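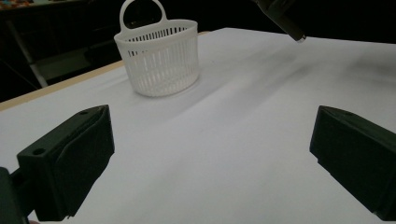

Tuesday meeting of the Cavgate supply room group, started 9:12 because the door code had changed again. Jolán Illés chairing, Friesen rep on the phone for the first half. Main item was the small-parts handout and what to put it in. Long talk about the cardboard trays, which sag, and the Madia bins, which stack fine but take both hands. General liking for the white plastic basket with the slatted sides and the one loop handle, sits on a white tabletop without looking like clutter and you can see if there's something in it before you walk over. Agreed to go with that type for all the front tables. Motion carried, one against (prefers lids).

Quantity. Jolán had 46 written down, Friesen quote says 60 is the smallest order at the better price. Argued a bit. Go with 60, spares to the back closet, top shelf, NOT under the sink this time.

Labels. Slats too narrow for stickers, everyone seems to agree. Stick them on the solid band at the rim or the one at the base? Rim gets handled, base gets scuffed. Rim for now, try it on 2 baskets and look again in August. Plain black on white, big letters. Somebody to check if the label tape is the kind that leaves glue.

What does not go in them: anything thin enough to slip through the gaps. So pens, cable ties, the long cotton swabs. Those stay in the Metano drawers. Question about loose screws, answer is no, screws stay in jars.

Handles. Asked if baskets can hang from the wall hooks. Chair said not when full. Hooks are for aprons anyway.

Tables. White tops show every smudge. Current wipe down is end of day only, proposal to add one at noon. Agreed, whoever is on the lunch shift. The blue spray is leaving streaks, go back to plain soapy water untill the bottle question is settled. Strip along the table side to be wiped dry, don't leave it sitting wet. Two tables to swap places so the wobbly one is against the wall.

Friesen left the call here.

Returns. Baskets go back to the same table they came from. Same as mugs, same as scissors. Discussion of the scissors deferred, again.

Old trays. Keep 12 of the better ones for the spring sale, rest to recycling. Flatten first please, last time the bin was full by ten.

Budget. Covered under sundries, no extra vote needed. Receipt goes to Jolán, paper copy as well as the email.

AOB. Cavgate front desk wants their step stool back. Room booked by the Madia people Tuesday afternoon next week so clear the tables by 1. Heating still noisy, reported twice, will report a third time.

Actions
Order baskets, 60, white – Jolán
Label tape check – whoever finds the tape
Noon wipe down on the rota – Jolán
Step stool back to front desk – today
Move the wobbly table – needs two poeple, after lunch

Closed 10:05. Next one same time, same room, bring your own coffee, machine is still out.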